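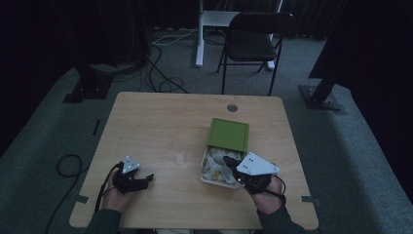 *Last updated: February*

**Figure 3.** Working at a shallow box with a pair of hand-held grippers. The right jaws are inside the open tray, among the tissue paper; the lid lies just past it.

## 4. Planning the Equipment Budget

Most of the papers we read before starting had one line about hardware cost, usually in an appendix, and it was usually the price of a robot arm. We wanted to do better, partly for our own sake and partly for the next small lab that has to write a purchase request with no idea what to put in it. So this section covers what we bought, what we put off, and how we would split the money if we started over. We had a lot of fun with this part of the project, which surprised several of us!

### 4.1 Why hand-held grippers came first

Our first draft plan, written by Madhu Agarwal, put two arms at the top of the list and left the collection hardware for later. The arms alone would have used up the first year's money, and we would have had very little data to run on them when they arrived. The second draft turned this around. A pair of hand-held grippers lets a person do the task directly, at a table, while the tool records the motion and the opening of the jaws. Collection can begin while the arm order is still going through purchasing.

Figure 3 shows the kind of work this makes possible. Reaching into a shallow box full of crumpled tissue is a wonderful test task - the paper shifts, it hides things, and it gives way under the fingers in a manner that is very hard to simulate. It also costs next to nothing in props. We became big fans of tasks like this one, and the box family grew from a side idea into the core of the task set.

We compared two gripper kits, one from Gurkmont and one from Enard. The Enard kit was lighter and had a nicer trigger, but its fingers could only be replaced as a full set. The Gurkmont kit let us order single fingers and mounting plates, and we chose it for that alone. The final order came to $3807 for two grippers, cables, and one bag of spare parts.

### 4.2 What the quote leaves out

A gripper quote covers the grippers. It says nothing about the station, and the station is where our first budget went wrong. For each station we now plan for the following:

- a table with rounded corners and a plain top
- tape for the table and for floor marks
- cables long enough to reach the floor with slack, plus a spare of each
- stands with a heavy base
- a chair
- dark curtains for the wall behind the work area
- task props and their replacements

Cables deserve their own line in any request. Both grippers in Figure 3 are wired, and a tethered tool has to let the wrist turn freely without dragging on the box. Our first cables were too short, and we reordered them within weeks. We looked hard at wireless units and would love to try them, but battery packs and chargers pushed the price past what we could defend for a first station.

Curtains were the happy surprise. We had expected to pay for new lighting and wall panels. Plain dark fabric gave us a quiet background for far less, and it can be taken down when the room is needed for something else.

### 4.3 Sizing the first purchase

We set our target at 2000 recorded episodes across 14 tasks, with 8 of those tasks involving a container that has a lid. Working back from that target told us how many stations to buy, and the answer was one. A second station would have shortened the collection period, but it would also have needed a second trained operator, and salary is a much larger number than tape and tables. We would rather see a single station used every working morning than two that sit waiting for people.

The props budget follows from the task list too. Tissue paper tears and flattens with use, and lids loosen. We treat both as consumables and buy them in bulk at the start, so that the look of a task does not drift when a shop changes its stock partway through.

### 4.4 Timing the arm purchase

The arms are now in the second phase of the plan. We hold that money until a policy trained on the hand-held data looks good in offline checks, and only then ask for final quotes. Rajput and Hemance both offer arms that accept our mounting plate with a small adapter. The Hemance arm has the longer reach, and the Rajput arm comes with a service contract that our purchasing office found much easier to approve. We have not settled on either one.

Waiting has a real cost, and we want to be clear about it. Problems that only show up on a physical arm, such as joint limits near the table edge, stay hidden for longer. We set aside a small rental fund for short tests to catch the worst of these early. Even with the rental included, the staged plan let us start collecting in the first phase, and it gave us a much better idea of what to ask the arm vendors for. Section 5 describes the task set in detail.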